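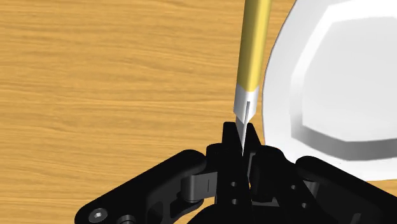

A yellow pen with a silver tip, upright over a wooden tabletop.

Tritside (music)

Tritside is a loud, fast and gloriously scruffy style of guitar music that grew up in the harbour town of Ternis. It takes the bounce of old skiffle and jug band records, plugs it into amplifiers that are slightly too small for the job, and adds shouted group choruses. The name comes from the stretch of waterfront where the first bands rehearsed, in a row of net lofts with thin walls and very patient neighbours.

Sound

A typical Tritside band has two guitars, an upright bass, a snare drum played standing up, and often a squeezebox run through a fuzz pedal. The squeezebox is the thrilling part! Pushed hard, it gives a thick, reedy growl that sits somewhere between an organ and a lorry changing gear. Guitarists tend to leave the low strings open and let them ring, so even a trio can fill a room. Songs are short, and many stop dead on the last word of the chorus.

Lyrics deal with ferries, bad landlords, lost dogs and the weather. Sea shanty tunes turn up all the time, usually at double speed, and older singers in the town have been known to join in with the original words.

Bands and recordings

The best loved group is Tsuchiya, whose first record, Cilolen, is still the one most people hear before any other. It was taped in a chapel hall over 2 nights in March, with the whole band in one room, and you can hear chairs scraping between songs. It holds 7 tracks and is a joy from start to finish. The slow closing number, played on bass and squeezebox alone, shows how tender the style can be when the volume drops.

The first pressing ran to 60 copies, sold from a table at gigs and from the counter of a Ternis bait shop. Later bands picked up the habit of selling records locally before sending any further afield, and handmade sleeves remain common.

Live shows

Tritside is dance music first. Bands play on the floor whenever they can, with the crowd packed in on all sides, and the drummer often ends up somewhere other than where the set began. Requests are shouted, and a good one may be played twice in a row.

See also: Skiffle; Jug band; Sea shanty; Folk punk

Print this article | E-mail this article

Last updated August 6, 2024
Contact | Copyright | Back to top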